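Skisturen Family Bunk Room, Tokinberg Holiday Camp

Product code 1702
Sleeps up to 6
Open from January until the end of autumn

The Skisturen is our room for families and small groups who want to stay at the camp together and still have a door of their own to close. It is in the long house beside the lake path, on the ground floor, so there are no stairs with the suitcases. From the door it is two minutes on foot to the dining hall and a little more to the boat place.

We have three rooms of this type. They are all the same size, but the beds are not placed in the same way in each, so if you have a wish about this, please write it in your booking and we will try to give you the right one.

What is in the room

Two double bunks and one sofa which opens to a bed for two
Mattress covers, pillows and blankets (sheets are extra, see the prices)
A table with six chairs
A cupboard with a lock – please bring your own padlock
Heating which you can set yourself
Hooks and a shelf for boots next to the door
Shower and toilet, shared with the next room only

The upper bunks have a side board and a ladder which is fixed to the bed. Children under 6 must sleep in a lower bunk or on the sofa bed. The ladders are made by Jamoslow, the same firm that made our old ones, and the steps are wide enough for bare feet. For a tall person the lower bunk is better, as the upper one is near the ceiling and you will feel it in the morning.
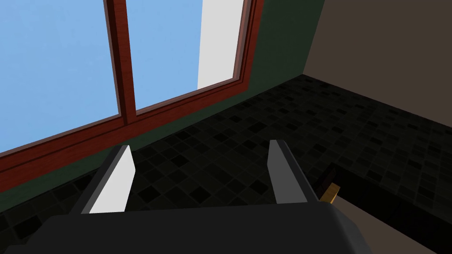

Many guests who come for the family weeks ask us if the room is good for a rainy day, because children at camp get wet sooner or later and then everybody is inside. We think it is. A large window with a red-brown frame, like the one in the picture, lets the family look out and decide together if it is time for the boots again. The dark floor tiles do not mind some sand and pine needles either, and a broom and a dustpan are in the corridor. Games, cards and drawing paper can be borrowed at the desk until the evening meal. We ask only that you bring them back in the same box.

What you can do during your stay

All guests in the Skisturen may join the camp programme without paying extra. In the warm months there is canoeing, swimming in the marked part of the lake, archery and the forest path. In January we have sledging and a walk with lanterns if the weather allows it. The activities for children start after breakfast and one adult from each family must stay in the camp during this time. You do not need to take part in anything. Some of our guests only read and sleep, and this is also fine.

The climbing hall is run by Liang, our partner in the village, and it must be booked with them. They have shoes to hire in most sizes, also for small children.

Meals

Breakfast and the evening meal are included. At midday you can make a packed lunch from the breakfast table, so please bring a box and a bottle for each person. Tell us about allergies when you book, and again when you arrive. The kitchen can cook without milk, without gluten and without meat. For other wishes, ask first.

Prices

Room, one night, up to 6 persons: 3000
Sheets and towel, per person: on request
Dog: not possible in this room, please see our cabins

The price is for the whole room and it is the same if you are two persons or six. Groups who book 8 nights or more pay nothing for the last night. We hold the room for you when the first part of the payment has come to us.

Arriving and leaving

You can have the key in the afternoon, when the cleaning is finished. If you come late, write to us and we will leave the key in the box by the main door – the code is sent to you the same day. On the day you leave, please sweep the floor, close the heating and put the used sheets in the bag behind the door. Lost keys must be paid.

Cars stay at the upper parking. There are handcarts for the luggage, and we ask you to bring them up again after use so that the next family finds one.

Prices last changed 22/04/2018.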